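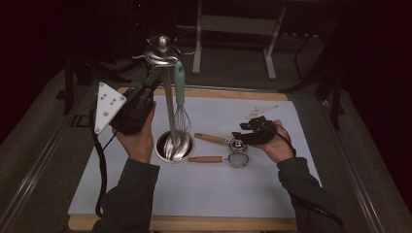 Celer hand-held grippers, worth it for kitchen tasks?

stasiv_60
Posted January 8, 2022

Okay so I finally got time on the Celer pair and I have thoughts! We've been doing kitchen tools on the paper-covered table: the tall steel utensil in the cup, the whisk with the mint-green handle, the two little strainers with the wooden handles. You hold one gripper in each hand and do the job yourself, and the recordings go to training. The quote was $2763 for the pair with the Malar software thrown in. I like them a lot. My left wrist doesn't, that one is a bulky thing. Anybody here buy a set?

pegboard
Had a pair since September. Jaws are great on anything with a decent shaft or handle. Strainers are another story, I keep pinching the mesh. Go for the handle.

lowtorque
$2763 is a lot for something with a cable hanging off each side. I paid $1355 for the Amby kit and it does the same job.

stasiv_60
@lowtorque does it though? I tried an Amby last year and the jaws slid right off polished steel. Maybe I had worn pads.

lowtorque
Worn pads, I'd bet money on it. New ones are cheap and mine hold a ladle just fine. The Malar software is nice, I'll give you that, but I wouldn't pay double for it.

pegboard
It's not only software. We did 182 takes with the Celers and tossed maybe a handful. With the Amby we were redoing stuff all afternoon (could be us, we were new at it).

mugshelf
Can I ask about the marker plate? Mine is the white triangle with the gray dots and I keep covering it with my sleeve.

pegboard
@mugshelf roll your sleeves up, lol. Or turn your wrist out a bit so the plate faces the camera. Takes a day to get used to.

lowtorque
Still think you should try an Amby with fresh pads before you spend the money. Stasiv rents them for $60 a day.

stasiv_60
Ha, no relation, I just liked the name. Fine, I'll rent one and run the same cup and strainers with it. Does the rental come with spare pads or do I order those separately?

lowtorque
Separately. Get two sets.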